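Chapter 5
Baths and Bathroom Storage

Hamdia Berhe

In this chapter you will learn how the position of a bath affects its pipework, its cleaning and the things people keep beside it. Key words: rim, overflow, waste, freestanding.

A bath fixed against a wall has at least one side that never needs wiping. Its taps can be fed from pipes in the wall, and a shelf can be put up within reach. The first two houses at Tesden, described on page 117, were both planned in this way.

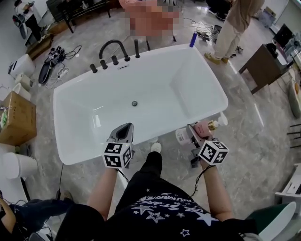 Freestanding baths need more thought at the planning stage. The floor has to be cleaned on every side, and the pipes usually come up from below. Taps may stand on the floor beside the bath or be fitted to the rim, as with the black set along the far side of this one, where the spout has a hand shower next to it. The overflow is just below the spout, on the inside wall. With no shelf, bottles tend to gather on the rim, and a wide rim will hold several.

Storage is therefore part of the design. Section 2 compares a low stool, a wall niche and a rack laid across the bath, using the plans for the Kalten flats. Before you read it, draw your own bathroom to scale and mark where each bottle is kept.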